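27/06/2020
Saturday, the allotment

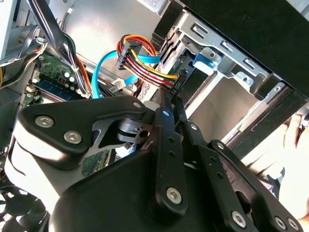 Morning

Up at six and out of the house before the heat. The bus was nearly empty and everyone on it wore a mask except the driver, who had his hanging off one ear. I had the cart with me, two bags of compost and the new hose fitting, and I got off one stop early to pick up bread.

The gate at Gillies Lane was already unlocked. Rania Lahlou was at the far end tying up her beans. She waved and I waved back, and we talked across three plots for a while because that's how we do it now. She lost a third of her lettuce to slugs on Thursday night. I lost two plants. I think the difference is the board I leave down by the path, which I turn over first thing and scrape clean. I told her this and she said she'd try it, but she didn't sound convinced.

Watered the tomatoes first, at the base, slowly. The row of Henars is well ahead of the others. I bought them in April as a tray of sad little plugs and nearly put them on the heap. Now they are up to my ribs and I had to go back to the shed for longer canes. The first truss has set on most of them. The Undens next to them are all leaf. I pinched out the side shoots and my fingers went green and then black, and the smell stayed on them through two rounds of soap.

The beds

Dug the last of the early potatoes from the short bed. One fork went straight through the best one, as usual. They filled the bottom of the blue bucket and a little more, so a smaller crop than last year, and several had scab. That bed had lime on it in the fall and I should have remembered. I wrote it on the shed wall in pencil so that I'll see it next time.

After that I raked the bed level and put in a row of carrots and a row of beets. It's late for the carrots but the packet says July is fine for this kind. I covered them with the old net curtain and pinned it down with bricks. The soil was dry as flour past the first inch. I gave it two full cans before sowing and one after.

The onions are starting to lean. I didn't bend them over. My father always bent his over and I did the same for years, and then one summer I was away when it was time and they fell on their own and kept until spring. So now I leave them.

The pears on the fence look good. I thinned them down to one or two in each cluster, which I hate doing. The ground underneath was covered with hard little pears by the time I was done. I raked them up and put them in the heap.

The water question

Rosario Melis came by at eleven with his clipboard. He is collecting names for the second water tank. The price from Rallum is higher than we were told in the winter, and it now comes to 80 dollars a plot, or 50 if the people on the top path come in as well. The top path people have their own tap and don't see why they should. I can understand that. I signed anyway. There are 15 names on the sheet and he needs a few more before he can go back to them.

He stayed longer than he needed to. His wife's mother is still in the home and they can only talk to her through the window. They go on Sundays after lunch and hold up drawings from the grandchildren. He told me this while looking at my squash. I gave him some of the potatoes in a paper bag, left it on the post and stepped back, and he took it and said they'd have them tonight with butter.

Afternoon

Too hot by noon to do anything useful. I sat in the doorway of the shed with the bread and some cheese and a radish or two, and read the same page of my book over and over. There was a blackbird going through the mulch under the currants and throwing it all over the path. The red currants are ready. The black ones need another week. I picked the reds until the bowl was full and left the low ones for the bird, who would have had them in any case.

Tried the new hose fitting. It leaks. The thread is fine, so it has to be the washer, and I have a tin of those at home somewhere. Tied a rag around it for now.

Walked home instead of taking the bus, which was a mistake with the cart. The left wheel has begun to squeak again. Stopped twice in the shade on the hill. The ice cream place was open with a line going around the corner, everyone standing on their tape marks, and I thought about it but didn't wait.

Evening

Cooked the scabby potatoes first since they won't keep. Peeled thick and boiled, with an egg and some of the lettuce. Washed the currants and stripped them with a fork. Weighed them out at just over two pounds. I'll make the jelly tomorrow while the kitchen is still cool, and I need to buy sugar before that, and look for the good jar lids.

My back is sore on the right side, low down. Took a bath.

Thunder around seven, far off, and a few drops on the windowsill. I stood at the window hoping, but it went north. The forecast has rain again for Monday and I don't believe it. If there's none by then I'll go up early and water everything, the pears too.

To bring next time: washers, twine, the small trowel, two canes for Rania, the rest of the beet seed, a hat.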